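Turno de julho

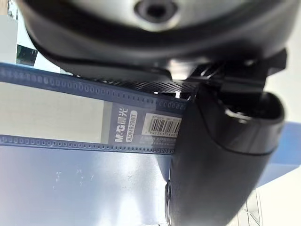 Posto 6: pasta M&G晨光 ADM929BT presa na garra.

A Lallwood instalou o braço no arquivo da Platar em julho. O procedimento antigo previa 12 operadores por turno. O novo previa dois, mais a leitura do registo de falhas.

Ela ficou no registo. Durante 19 anos tinha separado pastas pela lombada, com o polegar. Agora anotava códigos: pega, desvio, repetição.

No fim do turno, o contador marcava 767 pastas. Ela assinou a folha, desligou o monitor e passou o polegar pela última lombada antes de apagar a luz.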